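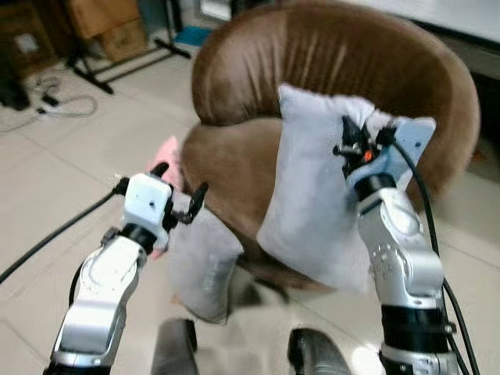
图2 双臂与棕色扶手椅,左侧夹爪张开

6月 作者:Suwannarat

3.2 创始人传记文本的来源与编码

本节所用语料取自四类公开页面:企业官网的创始人简介、商业媒体人物专栏、百科类条目以及会议嘉宾介绍。初筛后保留49篇,传主均为社交平台或软件企业的创办者。同一传主有多篇传记时,按发布页面分别计入,不作合并。

编码单位为自然段。编码表包含13个类目,涵盖家庭背景、求学经历、首次创业、融资、用户规模表述及公众评价等。编码由2名编码员独立完成,分歧段落交第三人裁定。用户规模表述单列一类,原因在于该类数字在转载中最易失去时点:原文注明统计月份,转载稿往往只保留数值,并改用“目前”“如今”等词。

去重采用Londska比对程序,以连续字串重合为判据。结果显示,约26篇文本含有可追溯至同一母本的段落,多集中于开头的生平概述。Kareo子集(官网简介)的措辞较为稳定,修订多限于职务与日期;Dravholm子集(人物专栏)的评价性形容词密度明显偏高,且常置于首句。

需要说明的是,母本的判定依赖页面标注的发布时间,而部分页面在改版后会重置该时间。对此类文本,本文只记录重合关系,不推断转载方向。缺少署名的页面归入“来源不明”,参与词频统计,但不进入4.1节的传播路径分析。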